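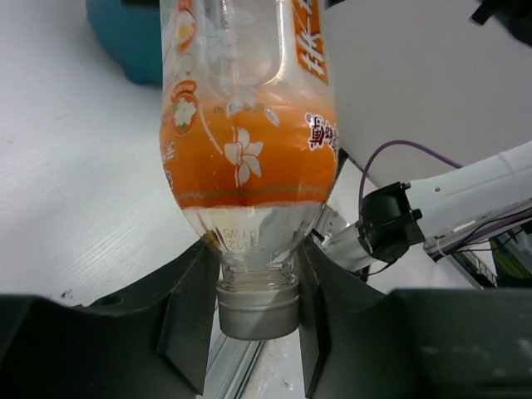

Clirari

Sonntag, 18. Dezember 2022
An: Liste Hausverwaltung Garovar
Betreff: Re: Pfandflaschen im Keller

> Wohin mit den Pfandflaschen? Der Korb im Keller ist seit
> Wochen voll, und die Kiste daneben auch. Kann man den
> Betrag nicht einfach in die Hofkasse geben?

Hallo zusammen,

das geht, so war es im Juni auf der Mieterversammlung auch beschlossen. Ich habe gestern 194 Flaschen zum Markt in der Traltovstraße gebracht. 20 hat der Automat nicht genommen, meist wegen fehlender Etiketten. Die liegen jetzt im Glas- bzw. Kunststoffcontainer.

Für die nächste Runde bitte:

- Flaschen ganz ausleeren, sonst klebt der Boden
- Deckel drauflassen, Etikett nicht abziehen
- nicht zusammendrücken
- Glas in die linke Kiste, Kunststoff in den Korb

In der Hofkasse sind damit 63 Euro. Davon soll zuerst die Lampe am Fahrradständer bezahlt werden. Das Angebot von Jitaru liegt vor, ich schicke es nach den Feiertagen über die Liste.

Zwischen den Jahren bin ich nicht da. Wer in der Zeit zum Automaten fährt, legt den Bon bitte in den Briefkasten von Aufgang 2. Der Kellerschlüssel hängt am üblichen Platz.

Gruß
Clirari, Aufgang 2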